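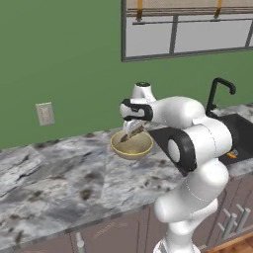
Handout 9: House Rules for Simulated Kitchens

Zohreh Bagheri, Arkport evening course. Read before lab. Last April two groups read it after lab, and their grades were very educational.

1. A simulated kitchen gets the same rules as a real one. Nothing breaks in there, so bad habits live long and happy lives.

2. Write the end state before you run the task. "Utensil in bowl" won't do. Say whether the fingers must let go and how far they must back off.

3. A run stops at 300 seconds. Asking for 14 more is how Máté lost a weekend.

4. Log the failures too. A report with none gets read twice, the second time by me.

5. Between tasks, park the gripper empty and above anything standing on the counter. Start the next approach from there.

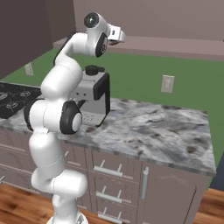 Fig. 2. Gripper empty, held high over the counter. Coffee machine and cooktop below.

6. Treat the cooktop as on. Yes, in simulation. Yes, every time.

7. Changed the speed limit? Put it on page one, with your name beside it. Shahab Kazemi keeps the master list and has a long memory.

Rules 2 and 5 will be on the quiz.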